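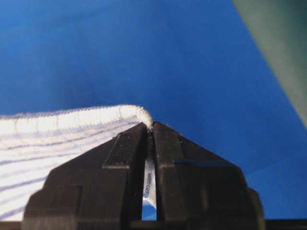
Has anybody at the laundry lost their job to the robot? Nobody has, but most of us do a different job now from the one we had in January.

My name is Efua Kyei and I look after the folding room at Wistenell, where we wash and fold kitchen cloths and towels for cafés and small hotels. This page is for the families and customers who ask what has changed. The picture at the top is the work itself: striped cloth, held between two dark fingers near the hem.

The grip
In the old days (I mean last year) a person took each cloth from the pile, found the edge and shook it out. Now the robot does the taking, and we do the looking. In the picture the cloth is pinched so that the end makes a small rounded fold above the fingertips. To us this is a familiar shape. When I trained at the table I was taught to hold a cloth in a similar way, only with more thumb.

The lint
There are a few white fibres on the right finger. Cloth gives off fluff, and it goes everywhere. Cleaning the fingers is a new task on our list, and we share it by turns, 4 times in a shift. Dolan from the evening team made the list and he is strict about it.

What the people do
We were 82 in the building before, and we are 82 still. Two colleagues moved from folding to repairs, where they mend hems, and one of them says her shoulders are better. The other misses the talking at the long table. I understand her — the folding room is quieter now, and a shift feels longer when you mostly watch. We asked for a stool and for a change of place every hour. The stool came quickly, the change of place took until the spring.

What we still do by hand
Anything with a stain, a tear or a loose label. Also the very large tablecloths for Bredex, which are heavy and need two persons who know each other's pace.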